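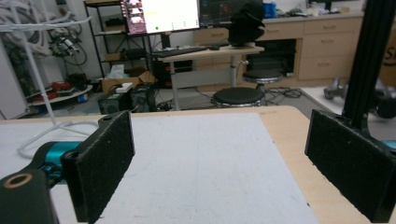 Travora is a market town in the upper valley of the Undura River, known mainly for the making of plain wooden tables. It has a population of 3,331 and is the largest settlement in the valley. Tables in the Travora style are left pale, with no stain or paint on the top, and the light wood is easy to tell apart from anything put down on it, such as the white work board lying on the tabletop here. Boards of this kind are sometimes laid on wooden tables. The trade employs fewer people than it once did, but it remains the town's best-known line of work.

Geography

The town stands on the east bank of the Undura at an elevation of 600 meters. The valley floor is narrow at this point, and most of the older streets run parallel to the river. To the north the ground rises to Duman, a long wooded ridge that shelters the town from the coldest winds. The village of Gorkutus lies on the far side of the ridge and is reached by a single paved road, which is often closed by snow in winter.

Summers are short and mild. Most rain falls in spring, when the river regularly covers the low meadows south of the bridge. The lower part of Mill Street was flooded several times before the bank was raised.

History

The first settlement was a river crossing used by herders moving animals between the lowlands and the summer pastures on Duman. A weekly livestock market grew up beside the crossing, and an inn and a toll house followed. The foundations of the toll house can still be seen next to the east end of the bridge.

Sawmills were built along the river once the forest on Duman was opened to cutting. At first nearly all of the timber was floated downstream as logs. Local carpenters bought the shorter lengths, which were of little use to builders, and made them into benches, chests, and small tables. The narrow boards seen in older Travora tabletops reflect the size of the timber that was available to them.

The population reached its lowest recorded figure, 2,074, after two of the mills closed and many families moved to the coast. It began to rise again when the valley road was widened and daily travel to the lowland towns became practical.

Table making

A typical Travora table has a top of edge-glued boards, four straight legs, and a low rail on three sides. The fourth side is left open so that a person can sit close to the work. The joints are pegged. Older tops were scrubbed with sand and water, a treatment that lightened the wood further and raised the grain. Modern makers usually finish the top with soap or a clear oil.

The tables were sold mostly to kitchens, schools, and tailoring shops. Tailors preferred the longer model, known locally as a cloth table, which has a slightly rounded front edge to prevent snagging. A shorter version with a drawer was made in Gorkutus and is sometimes listed separately in sale records.

The furniture historian Saranya Nadar has argued that the open side was copied from cobblers' benches. Busisiwe Pillay, who surveyed the workshops in the valley, considered it a later change made at the request of schools. No dated table old enough to settle the matter has been found.

Economy and transportation

Besides furniture, the town depends on dairy farming, forestry, and summer visitors. The livestock market is now held once a month. A furniture fair takes place each March in the former wool hall and draws buyers from outside the region.

Buses connect Travora with the lowland rail station throughout the year. The bridge over the Undura was closed to heavy trucks for repairs and reopened in May 2021.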